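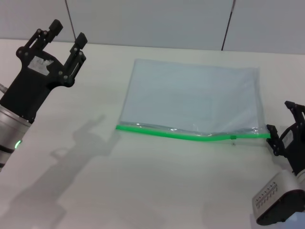

The bag won the first week, and most of the second.

We had promised readers a proper comparison of the two gripper finger sets on the bench at Sonach, and we had imagined something brisk. Pick a task, run it with one set, swap, run it again, publish a table. The task we picked was a clear plastic bag with a zipper slider. Hold the corner, find the slider, pull. A four-year-old can do it while talking about horses.

The two sets are the slotted fingers from Oneck, which are stiff and rather smug, and the padded ones from Wulham, which give a little when they meet the table. Both were mounted on the same pair of arms, driven by the same controller, with the same person at the controls for every run. That person was Nnamdi Effiong, who has asked us to mention that he was never consulted about the bag.

Over the whole of October he logged 2772 attempts. A try counted as good if the slider traveled the full length of the track and the far corner stayed in the grip the whole way. By that measure the Oneck fingers managed 458 good ones. The Wulham fingers did better, though we stopped trusting the gap once we noticed that they had also been given the newer bags. A bag that has been pinched a few hundred times goes soft at the corner, and soft plastic slides out from between two hard surfaces with no warning at all. We are redoing that part with a fresh bag every morning.

What we can say is where the tries went wrong. With the stiff fingers it was mostly the approach. Film lying flat on a table offers almost nothing to grab, so you have to come in low, and coming in low with a stiff finger means meeting the table. The controller takes this personally and stops. The padded fingers forgive you that much, then lose the slider, which is tiny and green and sits on a track of nearly the same green. Nnamdi's best runs came from pinching the end of the zipper where it sticks out past the side seam and leaving the slider to the other arm. It looks obvious written down. It took him until lunch on the ninth session.

Then there are the cameras. The head camera gives you the whole table and a decent idea of where everything is. The wrist camera is supposed to take over for the last inch, and its contribution varied.

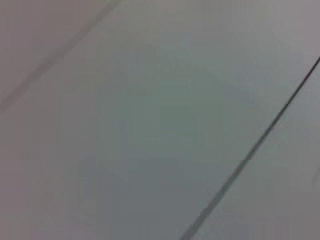
A wrist camera's view: pale gray surface, one dark line, and plenty of blur.

We spent a good part of one afternoon on focus. The wrist units from Czarnecka ship set for things farther off than we want, and moving the focus in close makes the rest of the table go to soup. We settled on a middle setting that pleased neither of us. Exposure was easier – lock it, and stop letting the camera decide for itself every time a white tabletop comes into view.

Shadows deserve a paragraph and will get a short one. Clear film on a white table is hard enough to see. Put an arm's shadow over it and the edges come and go as the arm moves. We shifted the lamp twice, then put it back where it had been.

Next up is the same task with the slider at the opposite end, and after that a stack of paper plates, which Nnamdi chose himself. If you have finger pads you would like us to ruin, write to the usual address.

Recent items
Cable routing for people who have given up
Is a 1000-cycle pad test enough?
Controller latency, measured the boring way
What we got wrong about suction cups

Comments

benchrat: Try a strip of masking tape under the bag so the film isn't flat on the table. Cheating, sure, but it got us through a demo.

Lorna P.: Were both finger sets run at the same grip force? The slipping at the corner sounds like a force problem to me more than a pad problem.

Reply from the editor: Same setting on the controller. Whether that means the same force at the fingertip is a fair question and we didn't measure it. We will.

gearmotor_dad: My four-year-old can't open those bags either.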